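Repainting a rental hallway, landlord says "neutral"

siiri_v
Moving out of the Temodside place in May and the lease says walls go back to neutral. I have 406 square feet of wall to cover and most of it is navy. Landlord's list says gray is fine. Does anyone know if one coat of primer will do it over navy? Quote from Clallska was 2000 and I'm not paying that.

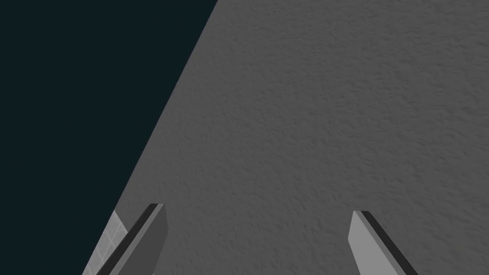
The other question is sheen. I was going to use flat everywhere, but the hall gets bumped a lot and I don't want to be touching it up the night before the walkthrough.

pichit71
Two coats of primer over navy. Have it tinted gray at the store and you might get away with one. Eggshell for a hallway, flat marks if you look at it.

Saulius P
Disagree on eggshell. It shows every patch on old walls. I did flat in a rental in Sriwong and it was fine, the landlord never said a word.

pichit71
Fine for a walkthrough, sure. Try wiping a scuff off it.

jintana_s
Ask for the landlord's leftover can before you buy anything. Mine had one in the basement and it matched. Also get the color approved in writing – "neutral" got me an argument over my deposit.

My last place had three wall colors and I kept all of them.
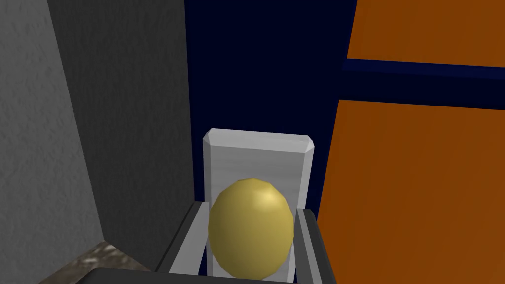

Gray, navy and orange walls

siiri_v
Orange would be worse than navy, I think. I emailed him about the leftover can. Going with tinted primer and eggshell, sorry Saulius. Starting Tuesday.

Saulius P
Sand the patches first then.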